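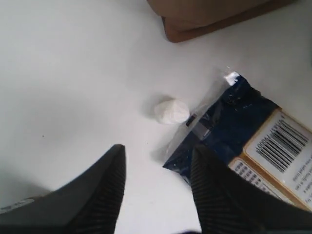 Two of the packers at Kerkbridge put it this way: the arm does the easy packets and leaves them the awkward ones, so the shift is harder than it was and looks lighter on paper. I think they are right, and that the paper should change.

Curard fitted the cell at Busholm in July. The target for a manual bench had been 79 parcels an hour, a figure set when every bench got the same mix of goods. With the cell running, stiff packets go to the gripper. Crumpled film, torn bags and anything with a folded label come back to a person. The target stayed at 79.

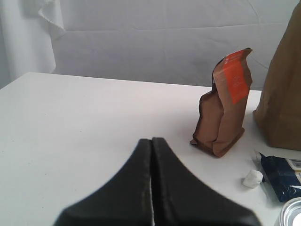
A mixed target only holds for a mixed load. Over 2262 parcels logged at Busholm, a returned item took a packer 20 seconds longer than a routed one. At that rate the old figure cannot be met, and the shortfall is booked against the packer.

Tănase, the scheduling software, could correct this. It already records which items the cell refused. Weighting them would take one extra field in the export.

Breaks need the same attention. The easy packets used to serve as rest between difficult ones, and they have gone. Kerkbridge should add 10 minutes to each half-shift and review the grip limits with the packers present, before a second cell is ordered.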